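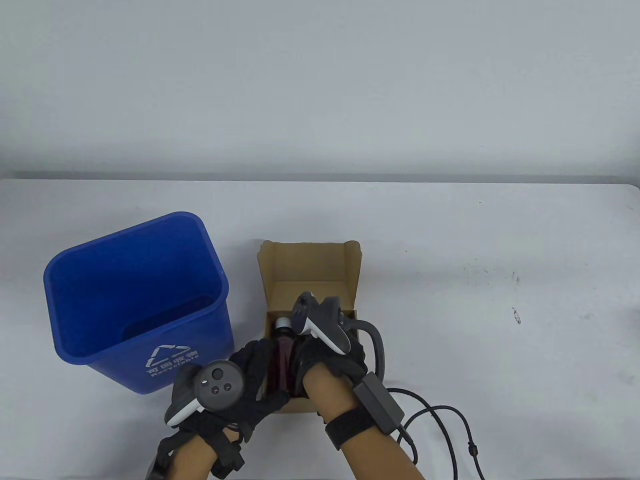 Getrennte Sammlung von Wertstoffen

Die getrennte Sammlung (auch Getrenntsammlung) bezeichnet das Erfassen von Abfällen nach Stoffgruppen am Ort ihrer Entstehung. Zu den üblichen Gruppen gehören Papier und Karton, Glas, Metalle, Kunststoffe sowie organische Abfälle. Die Stoffe werden danach einer Verwertung zugeführt. Der Begriff ist von der Sortierung zu unterscheiden, die erst nach der Abholung in einer Anlage stattfindet.

Sammelsysteme

Man unterscheidet Holsysteme und Bringsysteme. Beim Holsystem werden die Behälter direkt am Grundstück geleert. Beim Bringsystem tragen die Haushalte ihre Wertstoffe selbst zu einem Sammelplatz. Holsysteme erreichen meistens höhere Mengen, verursachen aber auch höhere Kosten für den Transport. In der Gemeinde Fikport bestehen beide Formen nebeneinander: Papier wird abgeholt, für Glas gibt es 86 Sammelplätze. Im Nachbarort Tenum wurde das Bringsystem für Papier wieder aufgegeben, nachdem die Plätze oft überfüllt waren.

Eine Zwischenform ist die Sammlung in Gebäuden, zum Beispiel in Schulen und Büros. Dabei werden kleine Behälter in den Räumen aufgestellt und in größere Container im Hof entleert.

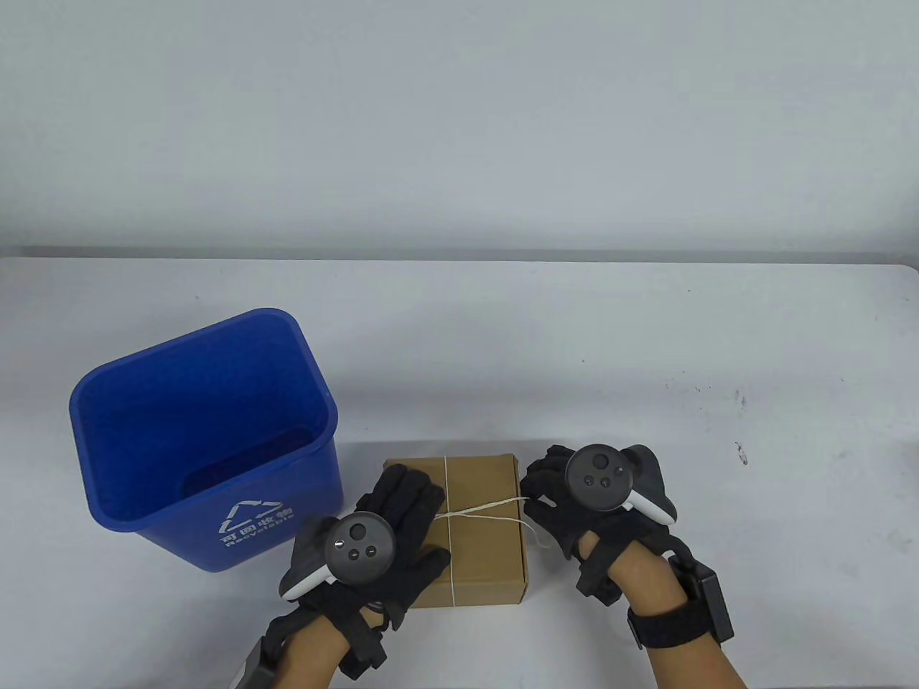 Kennzeichnung der Behälter

Die Behälter werden durch Farbe, Schrift und Symbol gekennzeichnet. Eine weltweit einheitliche Farbordnung existiert nicht. Blau steht in vielen deutschen Gemeinden für Papier, in China dagegen allgemein für wiederverwertbare Stoffe. Verbreitet ist das Dreieck aus Pfeilen, oft zusammen mit einer Aufschrift in einer oder mehreren Sprachen.

Fehlwürfe

Als Fehlwurf gilt ein Gegenstand, der in den falschen Behälter gelangt. Häufig sind verschmutzte Kartons und Flaschen mit Restinhalt - Flüssigkeiten können Papier so stark durchnässen, dass es nicht mehr verwertbar ist. Bei einer Kontrolle in Fikport im Juni wurden 962 Behälter geöffnet, davon enthielten 242 mindestens einen Fehlwurf.

Siehe auch: Abfallhierarchie, Altpapier, Pfandsystem, Wertstoffhof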